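플리타드, 지역 밴드 타로라의 미발표 녹음 모은 음반 2월 발매
지역 공연장 음악 기록 사업의 첫 결과물… 52곡 수록, 발매 기념 청음회도 열어

음반사 플리타드(Flitard)는 지역 밴드 타로라(Tarora)가 활동 기간에 남긴 미발표 녹음을 모은 음반 '발카르셀 테이프'를 2월에 발매한다고 밝혔다. 음반에는 스튜디오 연습 녹음과 공연 실황을 합쳐 모두 52곡이 실린다. 타로라의 녹음이 정식 음반으로 나오는 것은 해체 이후 처음이다.

타로라는 항구 쪽 공연장을 중심으로 활동한 5인조 밴드다. 기타 두 대와 베이스, 드럼, 오르간으로 편성됐으며 활동 당시에는 싱글 세 장과 정규 음반 한 장을 냈다. 정규 음반은 초판 700장만 찍은 뒤 재발매되지 않아 중고 시장에서도 구하기 어려웠다. 플리타드는 이번 음반을 준비하면서 전 멤버 다섯 명 모두에게서 수록 동의를 받았다.

음반 제목의 발카르셀(Valcárcel)은 밴드가 연습실 겸 녹음실로 쓰던 지하 공간의 이름이다. 이곳은 낮에는 악기 수리점으로, 저녁에는 연습실로 운영됐다. 타로라는 이 공간에서 새 곡을 만들 때마다 릴 테이프와 카세트에 녹음을 남겼고, 밴드가 해체된 뒤에도 테이프는 수리점 창고에 그대로 보관돼 있었다. 수리점이 문을 닫으면서 창고 물품을 정리하던 가족이 플리타드에 연락해 온 것이 이번 발매의 출발점이 됐다.

플리타드가 넘겨받은 테이프는 57개다. 이 가운데 상당수는 겉면에 곡명이나 날짜가 적혀 있지 않았다. 플리타드는 테이프를 모두 디지털 음원으로 옮긴 다음 전 멤버들과 함께 들으며 곡명과 연주자를 확인하는 작업을 했다. 같은 곡이 여러 차례 녹음된 경우에는 연주의 완성도와 음질을 함께 따져 한 가지를 골랐고, 편곡이 크게 다른 네 곡은 두 가지 판본을 모두 실었다.

음질 보정은 최소한으로 했다. 테이프 회전 속도가 일정하지 않아 음정이 흔들리는 부분과 전원 잡음이 심한 부분은 손을 봤지만, 연습실에서 오간 대화와 곡 중간에 연주가 멈추는 대목은 그대로 남겼다. 일부 카세트는 고음역이 많이 손실된 상태였으며 해당 곡은 해설지에 따로 표시했다.

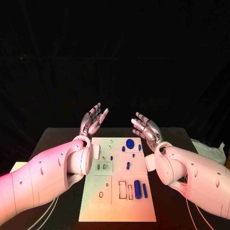

음반은 네 부분으로 나뉜다. 첫째 부분에는 밴드 결성 초기의 연습 녹음이, 둘째 부분에는 정규 음반에 실린 곡들의 초기 판본이 들어간다. 셋째 부분은 공연장 티널스테드(Tinulstead)에서 열린 두 차례 공연의 실황이며, 마지막 부분은 두 번째 정규 음반을 위해 준비했으나 완성하지 못한 곡들로 채웠다. 마지막 부분에 실리는 열한 곡은 공연에서도 연주된 적이 없다.

티널스테드 실황은 공연장 음향 담당자가 믹싱 콘솔에서 직접 받은 녹음이다. 보컬이 크고 드럼이 작게 잡혀 있어 악기 간 균형을 다시 맞추는 데 시간이 걸렸다. 두 번째 공연은 테이프를 교체하는 동안 한 곡의 앞부분이 녹음되지 않았다. 플리타드는 이 곡을 빼지 않고 남아 있는 부분부터 수록하기로 했다.

해설지는 64쪽 분량의 소책자로 제작된다. 곡별 녹음 장소와 편성, 사용 악기를 정리한 목록을 비롯해 전 멤버들의 회고, 당시 공연 전단과 입장권 사본, 가사 전문이 담긴다. 가사는 멤버들이 보관하던 공책을 기준으로 옮겼고, 공책과 실제 노래가 다른 곳은 노래를 따랐다. 끝내 알아듣지 못한 구절은 빈칸으로 두었다.

이번 음반은 플리타드가 진행 중인 지역 공연장 음악 기록 사업의 첫 결과물이다. 플리타드는 지금은 없어진 공연장과 연습실에서 만들어진 녹음을 찾아 보존하고, 권리 관계가 확인된 것부터 차례로 공개할 계획이다. 지금까지 모은 자료는 녹음과 사진, 전단, 공연 일지를 합쳐 1582점이다. 목록은 상반기 중 플리타드 홈페이지에 올린다.

플리타드는 "타로라는 정규 음반 한 장으로만 알려져 있었지만 연습 테이프를 들어 보면 그 뒤로 음악이 꽤 달라졌다는 것을 알 수 있다"며 "오르간이 앞으로 나온 후기 곡들을 처음 소개하게 됐다"고 밝혔다. 또 "테이프 상태가 더 나빠지기 전에 옮길 수 있어 다행"이라고 덧붙였다.

음반은 CD 세 장 세트와 디지털 음원으로 나온다. 실황 부분만 따로 담은 LP는 수량을 정해 예약받은 뒤 제작하며, 예약은 플리타드 홈페이지와 지역 음반점에서 할 수 있다. LP에는 CD와 같은 해설지가 들어간다. 디지털 음원은 CD 발매일 정오부터 들을 수 있다.

발매에 맞춰 티널스테드에서 청음회가 열린다. 행사는 오후 7시에 시작하며, 수록곡 일부를 듣고 전 멤버들과 이야기를 나누는 순서로 두 시간 동안 진행된다. 밴드의 재결성 공연은 예정돼 있지 않다. 공연장 로비에서는 테이프 원본과 공연 전단, 발카르셀에서 쓰던 녹음기를 전시한다. 입장은 무료이며 홈페이지에서 미리 신청해야 한다. 좌석이 남으면 당일 오후 6시 30분부터 현장에서 입장권을 나눠 준다.

플리타드는 타로라 관련 자료를 계속 찾고 있다. 공연을 직접 녹음한 테이프나 사진, 전단을 가진 사람은 홈페이지의 자료 제보란을 통해 연락하면 된다. 제공받은 자료는 복사나 촬영을 마친 뒤 소유자에게 돌려주며, 음반이나 전시에 쓸 때는 사전에 동의를 구한다. 특히 밴드가 다른 도시에서 한 공연은 기록이 거의 남아 있지 않아 날짜와 장소를 확인할 수 있는 자료라면 무엇이든 받는다.

■ 음반 정보
제목: 발카르셀 테이프
연주: 타로라
수록: 52곡
형태: CD 3장 세트, 디지털 음원, LP(실황 부분, 예약 제작)
해설지: 64쪽
발매: 2월
제작·배급: 플리타드

■ 취재 문의
플리타드 홍보 담당
음반 표지와 밴드의 활동 당시 사진, 시청용 음원은 홈페이지 보도자료실에서 내려받을 수 있다. 청음회 취재 신청도 같은 곳에서 받는다.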